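Flerent
Plans, cut lists and a small sizing sheet for a backyard cold frame with a hinged lid

Flerent is a set of files for building a long, low cold frame out of ordinary lumber and old storm windows (or polycarbonate, if you don't have windows). We've been growing spinach in ours through weather that used to flatten everything, and we'd love to see more of them out there!

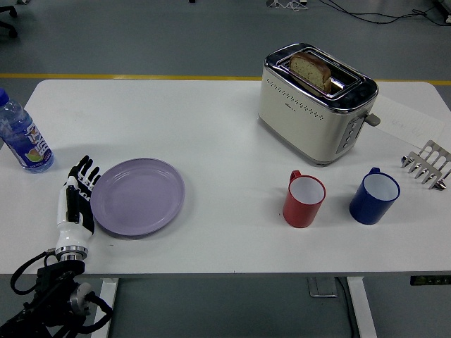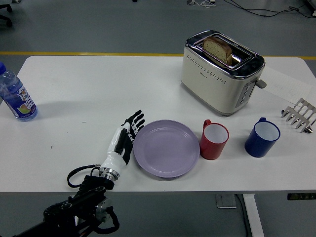

Brunberg, 25/07/2020

What's in the folder

plans/flerent-full.pdf – the full-length frame, all views
plans/flerent-short.pdf – the half-length version for patios and side yards
cutlist.csv – every board, with length, width and which part it becomes
sizing.ods – type in your window size and get your own cut list
hardware.txt – hinges, screws, handles, chain
old/ – the Wandus drawings, kept for people who built from them
CHANGES.txt – what moved between versions

The full frame is 76 inches long and 19 inches tall at the back, sloping down toward the front. It takes 4 window sashes side by side, each one on its own pair of hinges, so you can vent one end and leave the other closed. That was the change we were most excited about in version 2. The old Wandus frame had a single lid that took both arms and a good mood to lift.

Who it's for

Anyone who can cut a board to a line and drive a screw. There isn't any fancy joinery in here. The slope on the end panels is the only angled cut, and there's a full-size paper template for it at the back of the PDF (print it at 100 percent, then measure the test bar on the page before you tape it to your lumber). A circular saw is fine. A handsaw is fine too, and on a nice evening it's pretty good fun.

Getting started

Measure your windows first. Old sashes are all over the place in size, even ones pulled from the same house, so measure every one of them and don't trust the label on the back. Put the largest width and the largest height into the two yellow cells at the top of sizing.ods. Everything else on that sheet fills itself in.

Then print the second tab and take it with you to buy boards. We got ours from Ekinci, where they'll cut long boards down so they fit in a small car, and the sheet has a column for that – it groups the parts by which board they come out of. If your yard doesn't cut, ignore the column.

Build order

Cut the back, the front and both ends. Lay them out flat in the grass and check them against each other before you screw anything together.
Screw the corner posts to the ends, flush at the bottom.
Attach front and back to the posts. Pre-drill, especially near the board ends.
Check for square by measuring corner to corner both ways. Push on the long corner until the two measurements match.
Add the center rails that the sashes rest on.
Set the frame where it's going to live, then level it. It's a lot easier to level empty than full of soil.
Hang the sashes last, starting from one end, with a thin scrap of wood between each pair as a spacer.

You can build it in the garage and carry it out, but bring a friend. It isn't terribly heavy without the glass, just long and awkward around corners.

About cutlist.csv

The columns are part, quantity, thickness, width, length, board and note. All lengths are in inches, as decimals, so 18.5 means eighteen and a half. Thickness and width are the real measured sizes of the boards and not the names they're sold under, which trips up a lot of first-time builders. The note column holds things like "crown side out" or "angled, see template". Blank means there's nothing to say.

The file opens in any spreadsheet program. If your copy turns the fractions in the note column into dates, import that column as text.

Wood

We used untreated cedar for the sides and we're really happy with it. Pine works if you paint the outside and keep the bottom edge up off the soil on bricks or flat stones. Please leave pressure-treated boards for the fence if you plan to eat what you grow – or at least read up on what your local yard sells before you decide.

Old windows and old paint

If your sashes came off an older house, assume the paint may have lead in it until you've tested it. Don't sand it dry, and don't let flakes land in the bed. Polycarbonate panels are a lovely alternative, lighter and much safer around kids and dogs, and sizing.ods has a switch for them on the first tab. Choosing it changes the depth of the rails and adds a wood border around each panel.

Venting

Open the lids on any sunny morning, even a cold one. It gets warm in there fast! The plans show a notched prop stick with three positions. We use the lowest notch most of the winter and the highest by spring. In a windy yard, add the chain from hardware.txt as well. A sash that blows all the way over will pull its hinges right out of the rail, and we've patched that hole more than once.

Known problems

The short version still shows the old handle position on page two. Put the handles in the middle of the front edge, same as on the full frame.
sizing.ods gives a wrong rail length if the sash width is left empty. Fill in both yellow cells before looking at anything else.
The template prints slightly small on some printers with "fit to page" turned on. Turn it off.
The drawings don't show a gutter between sashes, and a little rain does come through the gaps. Our lettuce doesn't mind. If yours does, a strip of weatherstripping along one side of each sash takes care of most of it.

What's coming

In August we want to add a page on stacking a second box under the frame for taller plants, plus a version for sloped ground, which is the thing people ask for most. There's also a half-finished drawing of a mesh lid that drops into the same rails in summer to keep the rabbits off the beans. It works well on ours, it just needs proper measurements.

Using and sharing the plans

Build as many as you like, for yourself, a neighbor or the school garden. Change the drawings however you want and pass them on. If you share a changed version, keep the Flerent name in the file somewhere and add a line to CHANGES.txt saying what you did, so the next builder can follow along.

Corrections to the cut list are very welcome. Send the part name, the number in the file and the number you ended up cutting.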